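Setting up a shape-sorting basket for little ones

My niece Ildikó has played this game since she could sit up at the table, and she still asks for it! It takes almost no setting up and you probably own most of the bits already.

What you need

A shallow basket with low sides (small arms can't reach into deep ones)
A few chunky shapes - a ball, a cylinder and a cube are plenty to begin with
A plain, pale table or a light cloth

Check the size of every piece before you start. Anything that could fit in a child's mouth goes back in the cupboard.

Setting out

Clear the table completely, then put the basket to the left and the shapes out in the open. Leave a good gap between them so each one is easy to grab.
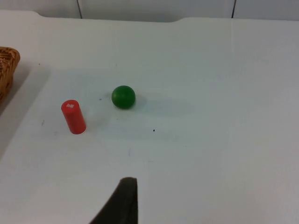

Stand cylinders on their flat end to begin with. Later on you can lay one down and let your child find out that it rolls too, but only in one direction - Ildikó thought this was marvellous.

Playing

1. Name each shape as you touch it. Keep it short: "ball", "cube".
2. Put the first one in the basket yourself, nice and slowly.
3. Ask for the next one by name and wait. Count to ten in your head if you have to!
4. Once everything is in, tip it all out and go again.
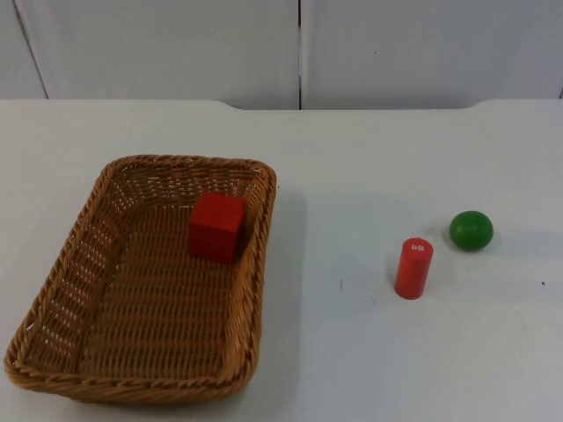

Cube in the basket, cylinder and ball still on the table.

When the names come easily, switch to colours. "Can you find something green?" is a lovely next step, and after that try "something red that isn't the cube".

Stop while they're still enjoying it. Five minutes before lunch suits us best.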